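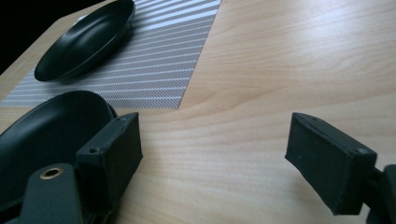 1/ Table update, 18th December

The striped placemat has been at that angle since breakfast. I straightened it. I came back with a cup of coffee and it was at that angle again. I have decided it's a style.

2/ Background for new followers: I am hosting dinner for 15 people at a table that seats eight. I agreed to this in March, when December was a rumor.

3/ The dishes are black, oval and shallow, shaped like little boats. I was going to put olives in them. A relative has since informed me by text that they are "obviously for bread." The text had a period at the end, so I'm taking it seriously.

4/ Tried one with bread. The bread rolled out. Tried olives. The olives all went to the middle and sat there like a meeting.

5/ Blue-gray and white stripes under a black dish look very good, I will say that. Blue-gray and white stripes under a black dish for longer than four minutes make me feel like I'm on a ferry.

6/ Someone asked where the placemat is from. Plallham, the end-of-season bin, under a lot of beach towels. It was the only one. Yes, I know how many guests are coming, see post 2.

7/ Someone else asked about the table. Pale wood, shows every crumb, and every ring from every glass if you let it. The finish is Sopacua oil, two coats, and the can says to wait a full day between them. I waited for one movie.

8/ Placemat theory: if you only have one, it goes under the dishes and becomes a "centerpiece area." The guests get bare wood and a napkin. I have seen this in magazines, or I have seen something near it and filled in the rest.

9/ Current layout is one dish toward the back of the mat and the other hanging over the corner onto the wood. I would call this relaxed. My sister called it "are you still setting up?"

10/ Vote so far on what goes in the boats:
olives, a lot of you
bread, my relative
clementines, one person, who I think just likes clementines
"keys," thank you, very helpful

11/ Clementines don't fit. Well, one does. It looks like it's being rescued.

12/ Final decision: olives in the back one, pits in the front one. If anyone puts bread in either I'm going to be gracious about it. Off to borrow seven chairs.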